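Gallery Assistant (part-time), Hedlow Local History Museum

The museum in Hedlow is looking for a gallery assistant to join our small team from September. The position is for 24 hours per week, including every Saturday and one other day which we will agree with you.

Our museum tells the story of the town and the river trade, from the first mills until the closing of the Beaulieu tannery. We have 2 floors of permanent displays and one room for temporary exhibitions. The next one will show 35 drawings of the old market, on loan from the Falari family. 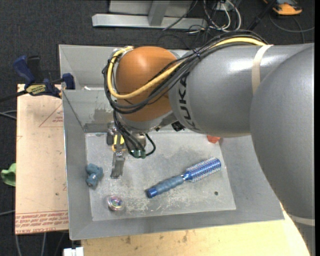
Your main task will be to welcome the visitors, sell tickets and answer questions. You will also open and close the galleries, help with school groups and keep the small shop in order. On quiet days you will work with our collections manager, Ghislain Thibodeau, on the catalog of the Flillodach photographs. There are 300 prints in this collection and most of them still have no proper label.

We ask for good spoken English, a friendly manner and some experience of work with the public. A degree in history is welcome but it is not required. A second language would be very useful for us. Please note that the work includes much standing and the carrying of light boxes.

To apply, please write a letter of one page and send it together with your résumé to Fouzia Minhas, museum director. Applications by post or by hand at the ticket desk are both accepted. The last day for applying is 6 June 2026. We will invite the selected persons to a short interview at the museum and a visit of the galleries.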